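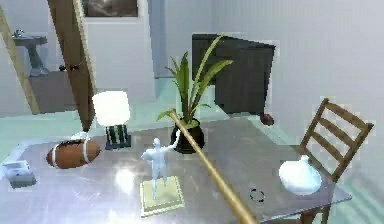
Adanech Feyisa objected at the end of the last session that we had spent two hours on what the arm can do and ten minutes on what the crew does once the arm is there. The objection stands, and Unit 4 is arranged to deal with it. The technical material from Unit 3 is assumed.

Unit 4. Task transfer in room setting: the Flumcombe case

4.1 The site

Flumcombe prepares furnished apartments for short lets. At the time of the study it employed 65 people, most of them room setters working in pairs. A setter's job is to bring a room to its plan: table objects in position, surfaces clear, lamps checked, chairs placed. The plan is a single sheet per room. Experienced setters seldom look at it.

The company decided to automate the table portion of the work first. Table objects are light, they sit at a known height, and a misplaced one can be corrected without moving furniture. Floor work and bedding stayed with the crews and are outside this unit.

The control software is Julevard. The simulated rooms used for practice and for testing were built by Rernon from the room plans. The staff call the simulated rooms "the flats," and the interview extracts keep the term.

4.2 What the simulated task looks like to the operator

The room shown on page 1 is a fair specimen of the work. The operator sees a rendered glass-topped table with a potted plant near the middle, a white figurine in front of it, a lit lamp, an American football, a small gray device and a white vase. The arm is a thin golden rod coming in from the near side, with its tip toward the plant. Note that its line of approach crosses in front of the figurine.

Three properties of this layout matter for the discussion.

(a) Occlusion. Where the arm crosses a small object, the operator's view of that object is partly lost. A setter standing at a real table leans to one side. An operator with a fixed view has to withdraw the arm or work from memory.

(b) Reflective surfaces. Glass returns highlights and faint reflections. An operator judging the gap between an object and the tabletop may read a reflection as an edge.

(c) Irregular outlines. A vase has a boundary that can be stated in a few numbers. A plant with long arching leaves does not, and two operators will disagree on where it begins. The software needs one answer.

Setters did not list any of these when asked to describe their work before the change. They listed lifting, walking and time pressure. Difficulties that the body solves without comment tend to be missing from job descriptions, and therefore from the specification given to the engineers.

4.3 Division of labor before and after

Before: two setters per room. One reads or recalls the plan, both place objects, either one checks.

After: one setter on the floor, one operator at a desk in the ground-floor office. The arm does the table. The setter does everything else in the room and is called over when the arm stops. The operator watches the run, intervenes when needed and closes the record.

The headcount per room is unchanged. This is easy to misread in the company's own summary, which reports the table work as "removed from the crew." The placing was removed. Reading the plan, deciding whether a result is acceptable and recovering from a stop were all retained, then redistributed between two people who can no longer see each other.

Definition. Residual task: a portion of the original work that remains with a person after automation, whether or not it is recorded anywhere as work.

Definition. Induced task: work that did not exist before and is required by the automated system. At Flumcombe the main induced tasks were writing stop reports, rehearsing new layouts in simulation and keeping the plan sheets in agreement with the stored layouts.

4.4 Stops

A stop is any event in which the arm halts and waits for a person. During the observation period 586 table runs were logged and 162 of them contained at least one stop. The rate is therefore a little under 28 percent. Runs with more than one stop are counted once, so the figure understates the number of interruptions as the floor setter experiences them.

The log assigns each stop to one of 4 codes:

1 Object not found
2 Path blocked
3 Grasp uncertain
4 Operator hold

Code 4 is the interesting one. It is entered when the operator halts the arm by choice, and the form has no field for a reason. Management read code 4 as hesitation and proposed a target for lowering it. Emil Camenzind, who had moved from setting to the operator desk, gave a different account in interview:

"If I hold it, I've seen something. Maybe the vase is too near the edge for me. The system is fine with it. I wouldn't be, if I'd put it there myself, so I hold, and I call up, and Hakim goes and looks."

Two remarks on this extract. First, the standard being applied is the setter's standard, carried over to a job whose written duties do not mention it. Second, the cost of the hold falls on Hakim Sitompul, who leaves his own work to go and look. On the record, Camenzind has a stop and Sitompul has a slow room. Neither entry shows that a check took place.

4.5 Skill

The usual question is whether automation raises or lowers skill. For this site the question is too coarse to answer. Separate the following.

Placement skill. Declining among operators, for lack of use. Floor setters keep it only for items outside the table.

Judgment of the finished room. Retained by operators with setting experience. Two operators were hired directly to the desk and had never set a room. They accepted layouts the others would have held. Their stop counts were lower, and under the proposed target they would have been ranked first.

Layout rehearsal. New. Before a new plan is released, an operator runs it in simulation and notes where the arm has trouble. Tiruwork Tilahun kept these notes in a paper notebook for several weeks before a shared file was set up. The notebook was more detailed than the file, and operators went on borrowing it.

Simulation also has limits as a training ground for people. The objects in a rendered room carry no weight for the operator, and nothing is damaged by a bad attempt. Operators who had practiced mainly in the flats moved faster on their first live shifts and held less often. Whether this reflects confidence or a poorly tuned sense of risk cannot be settled from the data we have — the sample is small and the live rooms differed in difficulty.

4.6 Pay and grading

The operator post was graded one step above setter. Floor setters stayed on the old grade, although they now worked alone and answered calls from the desk. Guido Pace, speaking for the floor crews, asked that answering a stop be entered as a timed task. The request was granted for codes 1 to 3. Code 4 was left out on the ground that it was "discretionary."

For the written assignment, treat this exclusion as a design decision and trace its effects on (i) the floor setter's daily record, (ii) the operator's willingness to hold, (iii) the information available to whoever revises the layouts.

4.7 Comparison: the Hailu depot

Hailu introduced the same software for packing tabletop goods. There the operator desk stands on the packing floor in sight of the crew. No separate stop form is used; the operator calls out, and the packer answers. Interruptions were short. They were also almost entirely unrecorded, so stop rates cannot be compared between the two sites. Keep this in mind when using Table 2 in the reader, where the Hailu column is blank for that reason and should not be taken as zero.

Preparation for the seminar

Read the Camenzind and Pace interviews in full. Draft a replacement for the stop form, one page at most, and bring two copies. State for every field who fills it in, at what moment, and what that person is prevented from doing meanwhile. A form that adds a reason field to code 4 must also say who may read the reasons.

Drafts are exchanged at the start of the Saturday session. Unit 5 takes up scheduling and does not require the simulation software.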